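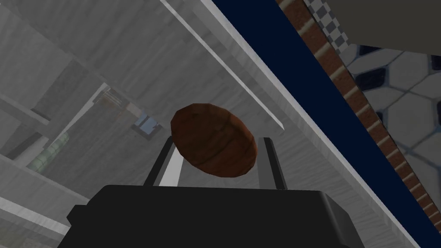
O que é a troca de bateria num carro elétrico?

É tirar o conjunto descarregado de baixo do carro e encaixar outro já carregado, em poucos minutos, sem ligar cabo nenhum. Chamam a isso "battery swapping" e eu, confesso, passei uns bons fins de semana a ler sobre o assunto antes de escrever este verbete.

Tempo de leitura: 4 min

Troca de bateria (veículos elétricos)

A ideia é mais velha do que parece. No começo do século XX já havia frotas de camiões elétricos que trocavam baterias na garagem, e depois a coisa adormeceu durante décadas com o domínio da gasolina. Voltou quando os elétricos voltaram, claro, e com ela voltou a discussão toda (quem paga a bateria? quem fica com a gasta?).

Funcionamento

O condutor entra numa plataforma, o carro é alinhado e uma máquina solta os fechos por baixo. O conjunto desce, segue para uma prateleira de carga e sobe o seguinte. No sistema da Rolleo, que é o que conheço melhor, o conjunto pesa 582 kg com a moldura de proteção, e a troca leva até 4 minutos. Achei rápido! O arrefecimento liga-se por dois engates que fecham sozinhos, e a parte de alta tensão só é ativada depois de o carro confirmar que está tudo preso.

Quem quiser os pormenores dos engates vai ter de procurar nos manuais da Doucet, que fabrica os fechos. Eu li metade e desisti, é muita tabela de binário de aperto. 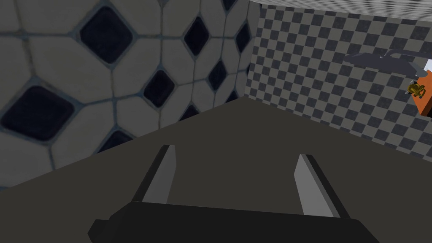

Modelos de negócio

Quase sempre o carro é vendido sem bateria e paga-se uma mensalidade por ela. A Dotcombe começou em maio com táxis, o que me parece sensato: andam o dia todo, voltam sempre aos mesmos sítios e não podem ficar parados a carregar. No primeiro ano fez 1.333 trocas. Pouco, a meu ver, para o que custa montar uma estação, mas a frota também era pequenina.

A Sketcombe seguiu outro caminho e aluga conjuntos maiores só para viagens longas. Gosto da ideia (para que andar com peso a mais a semana inteira?), embora dependa de haver estações na estrada.

Críticas

A principal é a falta de um formato comum. Cada marca desenha a bateria à sua maneira e uma estação da Rolleo não serve um carro preparado para a Dotcombe. Há ainda o custo das baterias paradas em reserva e a concorrência dos carregadores rápidos, cada vez melhores.

Ver também: carregamento rápido, baterias de lítio, frotas elétricas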